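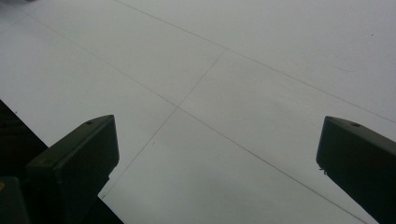
4 Marking out and covering the worktop

4.1 Before you start

This section covers the pencil layout for the Skavico packing table and the fitting of the Ririer cover sheet. Assemble the frame and fix the top first (section 3). If the top was delivered already fitted, check that all the screws underneath are tight before going any further.

You will need:
a soft pencil, HB or B
a straight edge at least as long as the table is deep
a large set square
a tape measure
masking tape
a clean, lint-free cloth
a plastic eraser (white, not coloured)

Wipe the surface with a barely damp cloth and let it dry. Grit left under the straight edge will scratch the finish when the edge is moved.

CAUTION: Do not use ballpoint, felt pen or wax crayon for any of the marks in this section. Ink soaks into the surface and shows through the cover sheet.

4.2 Drawing the long lines

The long lines run from the left end of the table to the right and set the depth of each packing bay. Draw them before the cross lines.

1. Stand at the front of the table. Measure back from the front edge at the left end and make a small tick at 519 mm.

2. Do the same at the right end. Always measure from the front edge. The rear edge is trimmed at the works and may be out by a millimetre or two.

3. Lay the straight edge across the two ticks. If it is shorter than the table, make a third tick near the middle and draw the line in two parts.

4. Hold the straight edge down with one hand spread wide, or tape it at both ends, and draw the line in one light stroke. Keep the pencil at the same angle all the way along.

5. Check the distance from the front edge again at both ends. A difference of up to 3 mm is acceptable. If it is more, rub the line out and start again.

6. Repeat for the second long line, using the depth given on the layout card for your model.

Note: Press only hard enough to see the line when you lean over it. A heavy line leaves a groove, and the groove stays after the pencil has been rubbed out.

4.3 Drawing the cross lines

1. Mark the position of the first cross line on the front edge, measuring from the left-hand end.

2. Place the short side of the set square against the front edge and draw upwards as far as the square will reach.

3. Extend the line to the back of the table with the straight edge. Carry it straight over the long lines. Do not stop and start at the crossing points, as small errors creep in there.

4. Mark and draw any other cross lines from the same left-hand end. Do not measure from one cross line to the next.

5. Check one of the panels for square by measuring corner to corner both ways. The two measurements should match. If they do not, the set square has probably moved in step 2.

On the 2,069 mm table the last panel on the right is narrower than the others. It is meant for the tape dispenser and the label tray and is not a packing bay.

4.4 Specks, smudges and stray marks

Small dark specks can be pencil dust, grit or a blemish in the surface. Try to lift them with a piece of masking tape pressed down lightly and pulled straight up. If the speck comes away, carry on. If it stays put and feels flat under a fingernail, leave it alone. It will not affect the cover.

For pencil smudges, use the white eraser in short strokes, working away from the line you want to keep. Brush the crumbs off with a dry cloth. Do not blow them off, and do not use your palm, which will smear the graphite further.

Faint marks that will not rub out may be cleaned with a drop of washing-up liquid in warm water. Go over the spot once, wipe with clean water and dry it. Redraw any line you lose.

CAUTION: Keep solvent cleaners, scouring pads and bleach off the surface. Damage from these is not covered by the guarantee.

4.5 Fitting the cover sheet

The cover sheet is supplied rolled. Unroll it on a clean floor and leave it face down for over 7 hours, or overnight, until the ends lie flat. Two people are needed for steps 2 to 4.

1. Clear all tools off the table and wipe it again with a dry cloth.

2. Lift the sheet by its corners, lower it on to the table and line up its left-hand edge with the left-hand end.

3. Check that the pencil lines can be seen through the sheet. Move the sheet until its printed corner marks sit over the nearest crossing.

4. Tape the left-hand edge. Smooth the sheet towards the right with the cloth, pushing any air out ahead of you, then tape the other end.

5. Fit the edge clips along the front, starting in the middle, then along the back. Remove the tape.

Note: Tables used with Delier side trays take the short clips at both ends. The long clips foul the tray hinge.

If you need a replacement layout card, contact Neelam Dixit in the parts office and quote the model number printed under the top.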